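Chapter 7. A Morning at the Open Day
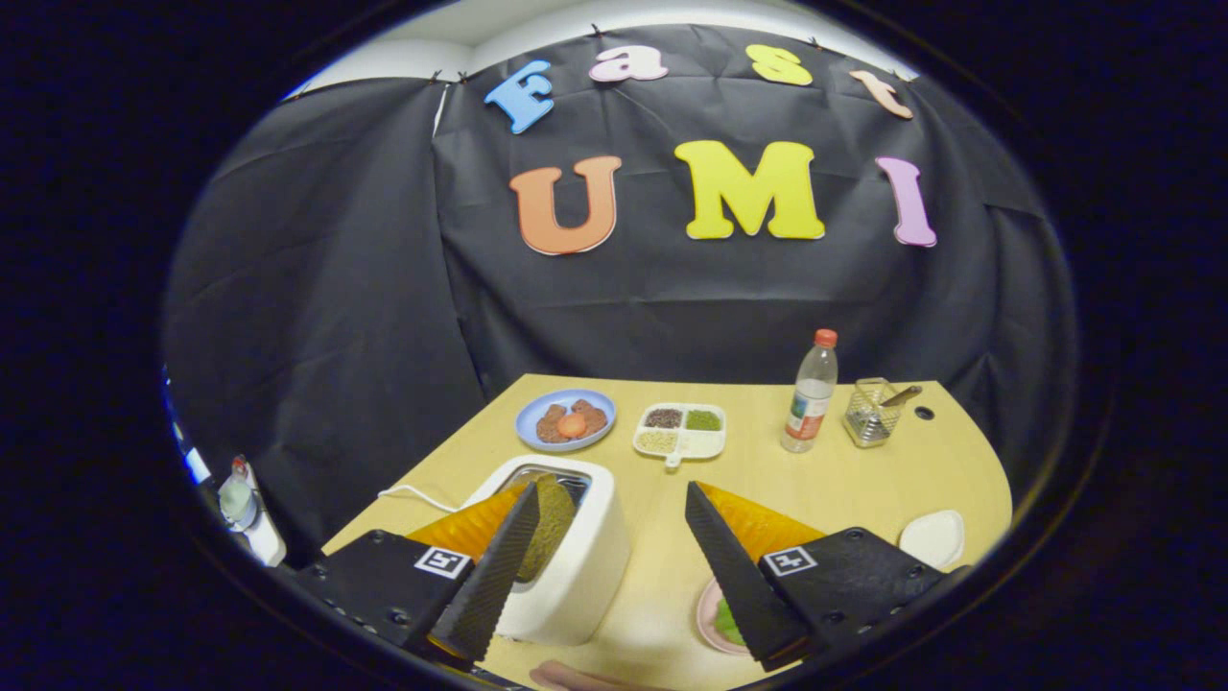

Text by D. Pešek
September 9, 2018

Before we speak about sensors and motors, I would like to take the reader to one table. In August our class visited the open day of the Alwood laboratory in Naltley, which lies 3 kilometers from the railway station. We had seen many large machines that summer, painted yellow and standing behind fences. The table at Alwood had a toaster.

It had other kitchen things also: a blue plate, a bottle with a red cap, a small tray with grains of different colors. Somebody had put the words "Fast UMI" in foam letters on the black cloth behind. The tool for the work was a gripper with two long fingers, held in the hand. A person moves it, and the movements are recorded, so that later a robot arm can learn from them. The square black-and-white markers near the fingers help the computer to know how wide the gripper is open.

Visitors were allowed to try. I was given two minutes, and my task was to take a round cake from the slot of the toaster and lay it on a plate. With my own fingers I do this every morning without thinking. With the gripper I came from the wrong side, then too low, and I pushed the toaster a little toward the wall. The second time I went slowly and lifted straight up — this was better, but the cake turned between the fingers.

Our guide told us that they wanted roughly 900 such recordings before the end of the season, and that the clumsy ones must be sorted out by hand. I suppose mine was among them.

In this chapter we will study three questions which came to me on the way home. How does a gripper hold a thing which is soft or round? What must be recorded when a person shows a task? And how many times must the task be shown? The second question is the longest, and it continues in Chapter 8 with the Orine exercises. Students who have not yet read about friction in Chapter 2 should do it now, before section 7.1.

© 2018 Orine Textbooks, Naltley | Contact | Back to top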